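Tolludia Laundry Room, Building 2, Jamercombe
Quarterly safety inspection, 18 Apr 2019

Marks: OK / FIX / WATCH. Comments go under the item. Open items carry over to the next sheet.

## 1. Entry and floor

- [x] Door closes and latches without a push — OK
- [x] Exit sign lit, battery test passed — OK
- [ ] Floor drain clear — FIX
- [x] Mats flat, no curled corners — OK

Drain cover was off by an inch and there was lint packed in the grate. Cleared by hand, but the cover needs a new screw. Existing hole is stripped, so go up one size.

## 2. Washers

- [x] Fill hoses, no bulges or rust at the fittings — OK
- [x] Shutoff valves turn freely — OK
- [ ] Washer 3 level — WATCH
- [x] Door gaskets, no tears — OK

Washer 3 walks on the high spin. Feet were adjusted and locked. Ran it with a full load after and it stayed put, but check it again in two weeks. Water meter on the supply line read 2,345 gallons since the last sheet.

## 3. Dryers

- [x] Lint screens in place, no holes — OK
- [ ] Vent duct behind dryers 1 and 2 — FIX
- [x] Gas smell at connections, none — OK
- [ ] Clearance behind machines — FIX

Duct behind dryer 2 is crushed on one side. Replace with rigid metal, same diameter. Do not use the white plastic hose from the storage closet. Things fall behind the machines when people use the tops as shelves, and two socks and a pillowcase were pulled out from against the duct. Nomura service plate on dryer 1 says the belt is due at 4,000 cycles. Counter shows 1,990.

## 4. Folding area and lost items

- [x] Tabletops steady, no splinters or sharp edges — OK
- [x] Nothing stored under the tables — OK
- [ ] Lost items shelf below head height — FIX

The shelf is too high for the weight on it. Move it down to the lower brackets. Items left past the end of April go to donation, except team shirts and uniforms, which are held one more month at the office.

A red Chicago Bulls jersey, number 23, white trim, is on the list of held items. Claim at the office with your unit number.

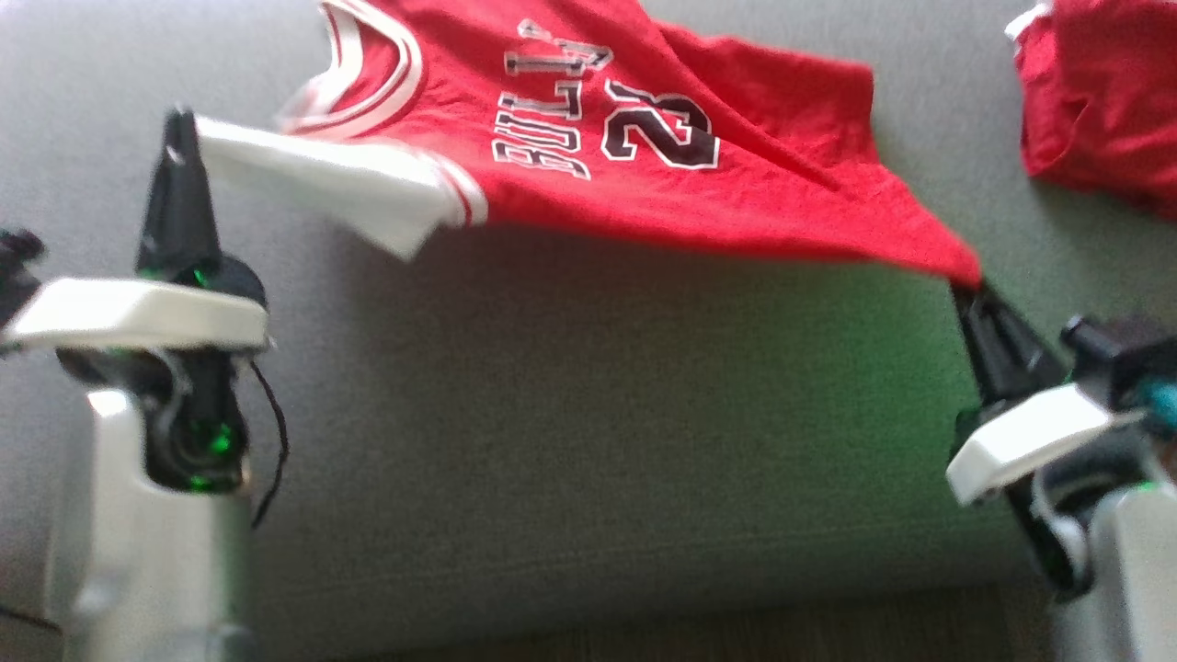

## 5. Electrical

- [x] Outlets near water trip on test — OK
- [x] Panel door closed, 3 feet clear in front — OK
- [ ] Light over the sink — FIX

Tube flickers. The new one is a Collska, box is in the closet. If it still flickers, suspect the ballast and write it up separately.

## 6. Fire and chemicals

- [x] Extinguisher gauge in the green, tag current — OK
- [x] Bleach stored apart from ammonia cleaners — OK
- [ ] Caps on all bottles — FIX

One detergent jug had no cap and had dripped down the shelf. Wiped up, jug thrown out.

## Carried over

Dryer 2 duct comes first — keep the dryer off until it is done. Repair limit without approval is still $1,000. Drain screw and sink light can go on the same visit.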